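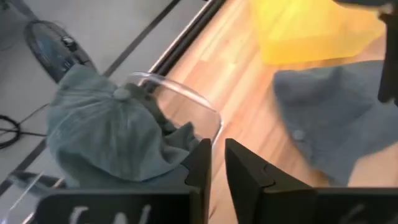
Chiffon de ménage

Le chiffon de ménage est une pièce de tissu souple employée pour essuyer, dépoussiérer, lustrer ou éponger les surfaces domestiques. Il se distingue du torchon, réservé en principe à la vaisselle, et de la serpillière, réservée au sol, distinctions que tous les foyers connaissent et que peu respectent. Gris le plus souvent, soit par choix du fabricant, soit par l'effet du temps, il passe l'essentiel de son existence en boule.

Sommaire
1 Terminologie
2 Origine et recrutement
3 Matières
4 Rangement
5 Pliage
6 Entretien
7 Fin de vie
8 Voir aussi

Terminologie

Le mot dérive de « chiffe », étoffe de mauvaise qualité, ce qui donne une idée de l'estime dans laquelle on tenait l'objet dès le départ. Le français lui a depuis associé le verbe « chiffonner », qui signifie à la fois froisser et contrarier. Selon les régions, on rencontre aussi « patte », « loque » ou « lavette », ce dernier terme s'appliquant également aux personnes sans énergie.

Origine et recrutement

On distingue le chiffon de naissance, vendu comme tel, et le chiffon de reconversion, issu d'un vêtement ou d'une serviette. Le second a longtemps dominé. Un maillot de corps, un drap usé au milieu ou une taie orpheline changeaient d'état à la faveur d'un coup de ciseaux, généralement en l'absence de leur propriétaire. La promotion inverse, du chiffon vers la garde-robe, n'est pas documentée.

Le moment exact du passage reste discuté. Dans son Petit traité du linge déchu, Teodor Rusu propose de le situer au premier usage sur une vitre, après lequel, écrit-il, « aucune serviette n'est jamais revenue à table ». D'autres auteurs retiennent la découpe. Les usagers, eux, retiennent l'endroit où le tissu est rangé, critère simple qui suppose qu'il le soit.

Matières

Le coton reste la référence pour l'absorption. Il peluche lorsqu'il est neuf, s'améliore au fil des lavages et atteint son meilleur niveau peu avant de se trouer. Le lin, plus sec, convient aux verres et aux vitres. La microfibre retient bien la poussière, ainsi que les échardes, les miettes et les petites peaux des doigts, ce qui la rend désagréable à manipuler l'hiver. La flanelle sert au cirage et au lustrage des meubles.

La laine est peu employée, sauf erreur de lessive.

Rangement

Le chiffon se range traditionnellement sous l'évier, dans un seau, un sac ou un tiroir dont il empêche la fermeture. Le bac en plastique transparent s'est imposé comme solution moderne. Il permet en théorie d'évaluer le stock d'un coup d'œil, et en pratique de constater le désordre sans ouvrir le placard. Les modèles à angles arrondis se nettoient plus facilement, avec un chiffon.

Le tissu dépasse fréquemment du bord. Ce débordement, dit « en drapé », tient à la différence entre le volume d'un chiffon plié et celui d'un chiffon jeté. Un second chiffon reste volontiers sur la table, à côté du bac, dans l'attente d'une décision.

Plusieurs méthodes de classement ont été proposées. La méthode Westen range les pièces à la verticale, tranche vers le haut, et ne survit pas au retrait de la première. La méthode Dorer les roule. Elle demande un bac assez étroit pour maintenir les rouleaux serrés et une certaine disponibilité d'esprit. Les partisans du tas font valoir que leur système n'a jamais nécessité de nom.

Pliage

Le pliage en quatre est le plus répandu. Il offre plusieurs faces propres à présenter tour à tour à la surface, avantage considérable pour le dépoussiérage d'une bibliothèque. Il se pratique ainsi :

Poser le tissu à plat sur une table sèche.
Lisser les plis du plat de la main, du centre vers les bords.
Rabattre une moitié sur l'autre en alignant les coins, lorsqu'ils existent encore.
Rabattre une seconde fois dans l'autre sens.

Le pliage en 16, obtenu par deux rabats supplémentaires, donne un petit pavé compact qui se rouvre dès qu'on le lâche.

Entretien

Le coton supporte un lavage à 60 °C, séparément du linge de corps. L'adoucissant est à éviter : il laisse un film qui réduit l'absorption. La microfibre se lave à part, sans quoi elle ramasse les peluches de toute la machine. Les chiffons imprégnés d'huile de lin doivent sécher à plat, à l'extérieur et loin de toute source de chaleur. Roulés en boule, ils peuvent s'enflammer spontanément, seule circonstance où l'objet se fait vraiment remarquer.

Fin de vie

Le chiffon hors d'usage finit à l'atelier ou au garage, où commence une seconde carrière au contact du cambouis. Celui qui ne retient plus rien peut encore caler une fenêtre.

Voir aussi

Lavette
Peau de chamois
Serpillière
Torchon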